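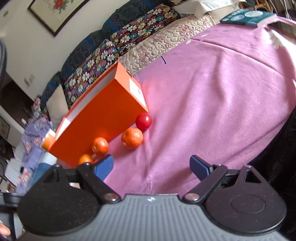 The orange box and the citrus, front room

Lists > Cledulell Household > Archive > Message 1616

From: Ataberk Gündoğdu
To: Cledulell Household list
Date: 11/04/2019
Subject: Re: Reusing gift boxes for fruit

Answering the message below. I've been keeping citrus in an old gift box since last winter and have a fair idea by now of what works. Original quoted first, my notes after.

> Hi all,
>
> I have a pile of stiff cardboard gift boxes left over from a
> birthday and would like to use them for fruit instead of
> throwing them out. Oranges and lemons mostly, a few apples.
> We eat at a table in the living room and have no counter space
> to speak of, so whatever I do will be on show.
>
> Questions:
>
> Do they hold the weight or do the sides bow out?
> Does the fruit go bad faster in a box than in a bowl?
> Do you leave the lid on?
> Is it worth lining them?
>
> I tried one of the shallow ones and the oranges rolled out as
> soon as I moved it. Also the bottom got a brown ring on it and
> I don't know if that's from the fruit or from the table.
>
> Thanks,
> Renske (Asell Road)

Taking these in a different order from yours.

The shallow box first. I had the same trouble with one of mine. A box for oranges needs walls that come up past the middle of the fruit, and better if they cover most of it. Put your largest orange in, look at it from the front, and if more than half is showing, use that box for something else. Mine takes a lemon with only the top of it peeking over the front wall, and that depth has been fine for everything except grapefruit. The shallow ones are good for garlic or tea bags.

Weight. The sides don't bow if the box is the rigid kind with wrapped board. The folding kind does, usually at the long sides, and once it has bowed it doesn't go back. I wouldn't put more than three big oranges in a folding box. For a rigid one I go by the bottom. Lift it with one hand under the middle, and if you can feel the board give, take something out. Mine went past 500 grams with no change and I stopped weighing after that.
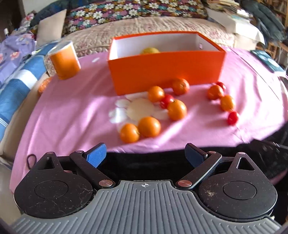 The ring on the bottom is almost certainly the fruit. One soft spot on the underside of an orange is enough to do it, and you don't see it until you lift the orange out. The table wouldn't mark the inside. If the ring is on the outside then it could be the table, or a damp cloth under the box. I keep a tablecloth on ours all year and change it when it needs changing. White inside walls help, by the way. A stain shows on white right away, and I've thrown out fewer boxes since I started picking the ones with a white inside.

Does it go bad faster? In my experience a little faster than a bowl if the box is full, and the same if it isn't. Air gets to the fruit in a bowl from all sides. In a box the ones at the bottom sit against each other. I went through a bag of clementines in October, half in the box and half in a bowl from Tuncer (the shop by the bus station, not the website), and the box half had two soft ones by the second week where the bowl had one. That was a single bag and I didn't write down the temperature, so take it for what it is. Apples I would keep out entirely. They make everything near them ripen and you said you only have a few.

Lining. I tried kitchen paper, tissue and a piece of felt. Kitchen paper is fine and you can throw it out. Tissue sticks to lemons. The felt looked nicest but held on to a smell. At the moment I use nothing and wipe the box out.

Here is what I do when I empty and refill it, every second week or so:

1. Tip the box on its side on the cloth and let the fruit roll out a short way. This is easier on the box than reaching in and pulling, which is how I tore the corner of the first one. Keep a hand out on the side where the table ends.

2. Turn each piece over and press near the stem with a thumb. Anything soft goes to the kitchen to be used that day. I don't put it back "for now," as it gets forgotten.

3. Wipe the inside with a barely damp cloth, corners last. Then a dry one. Don't use spray on board of any kind. The wrapping lifts at the seams and you'll be gluing it down for the rest of its life.

4. Check the outside edges as well. On colored boxes the color goes first along the top edge, where hands touch it. A strip of clear tape there is hardly visible.

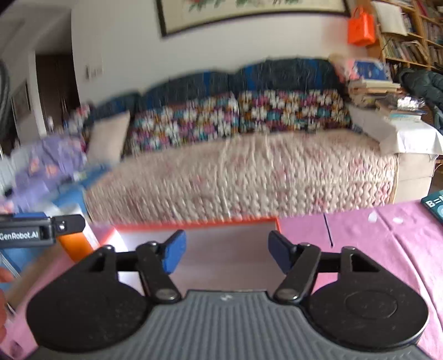

5. Leave it empty for an hour before refilling. If you're in a hurry, stand it near a window but out of the sun. Orange card fades more than you would expect, and mine has been moved away from the window for that reason.

6. Large fruit goes in first, along the back. Small ones in front where you'll pick them up. Lemons wherever there is a gap. One layer only.

As for the lid, I leave it off. With the lid on, the box smells very good for two days and then it doesn't. If guests are coming and you want the table tidy, lid on for the evening is harmless.

You mentioned it would be on show. So is ours, the sofa is right behind it, and I find a plain box in a strong color looks better there than a printed one. I've seen the Statanetti fruit crates that people like, and they cost nearly 40 with shipping, which seems a lot for a box. If yours are printed with birthday text you could cover the front with wrapping paper and a glue stick.

If anyone has kept limes this way I'd like to hear how long they lasted. Mine go hard before they go soft and I can't tell if that's the box or the limes.

Ataberk

Comments (4)

renske_asell: Thank you, this covers everything. It was the inside that had the ring, so I'll blame the oranges. The shallow box is now full of batteries.

dpl: Limes go hard in a bowl too. Mine live in the fridge in a jar with the lid on and last about a month.

Hettie W.: Disagree on lining. I cut up an old cotton pillowcase for mine and it goes in the wash with everything else. No smell so far.

oldboxes: What glue do you use when a corner tears? Mine has gone at both ends and tape won't hold on the wrapped kind.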